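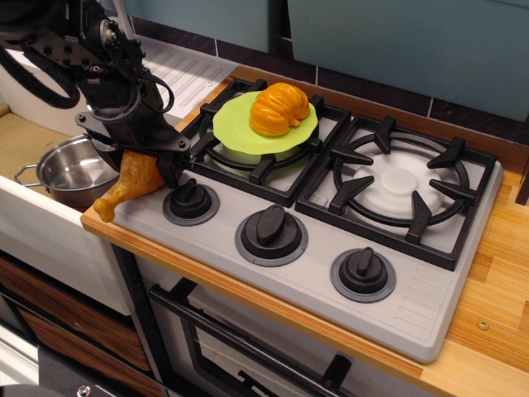

4. Writing a task sequence

In this section you will write a short sequence for the toy kitchen cell and run it in Andatum. Before you begin, sections 1 to 3 must be finished: the arm is calibrated, the camera stream is visible in the Scene tab, and the safety box is set.

A sequence is a text file with one goal on each line. The planner does not read your intention, it reads only the line, so please write the object name exactly as it is in the object list.

4.1 Prepare the object list

1. Open Scene > Objects and press Refresh.

2. Check that each item you want to move has a name and a green mark. For the kitchen set we use the names drumstick, pumpkin, plate and pot.

3. If an item has a yellow mark, the detector is not sure of it. Select the item, choose Relabel, and type the name again. Shiny metal items such as the pot often get a yellow mark because of reflections.

4. Save the list with the name of your cell. The name may not contain spaces.

Note: Fixed parts (stove, sink, faucet, counter) do not belong in the object list. They are loaded from the cell map – if you add them twice, the planner will see a collision everywhere and refuse every path.

4.2 Set the grasp limits

1. Open Arm > Gripper.

2. Set Planning timeout to 800 ms. A lower value gives many failed plans near the sink wall.

3. Set Retries to 4.

4. Leave Close until contact switched on for soft or uneven objects. With this option the fingers stop at the measured resistance and do not use a fixed width.

5. For long objects, set Grasp region to Thick end. A drumstick that is held by the bone end can turn in the fingers during the move.

Caution: Do not put your hand into the cell while the status bar shows ARMED. Pausing the sequence does not remove power from the motors. Use the stop button on the power box.

4.3 Write and check the sequence

1. Open Tasks > New and enter the following lines:

pick drumstick
place drumstick stove_front_left
pick pumpkin
place pumpkin plate

2. Press Check. The planner calculates all paths without moving the arm. A correct file gives the message "Sequence valid".

3. If you receive error 154 (target not reachable), look at the preview and find the red segment. In most cases the wrist is too close to the backsplash. Raise the approach height in small steps and press Check again.

4. Set the speed to Slow for the first run, then press Arm and Run.

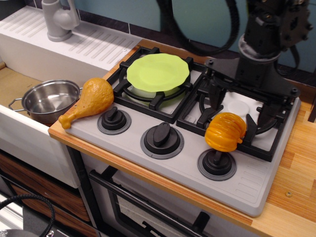
4.4 Correct a place position

1. Press Pause when the object is above the wrong position. The arm holds the object and waits.

2. In the Scene tab, drag the target marker to the correct position. For the plate, put the marker in the center and not on the rim.

3. Press Replan. Only the current line is planned again, the lines before it stay as they are.

4. Press Resume.

Note: The cables of the arm are not part of the collision model. When you move a target, look yourself if there is enough free cable for the new position.

4.5 Save the log

The log keeps the last 1,000 events, and older events are overwritten. Export it with Tasks > Log > Export before you close the program. Please attach this file when you write to support – without it we cannot see which plan was used.

Section revised August 14, 2022, by Gülizar Akyol.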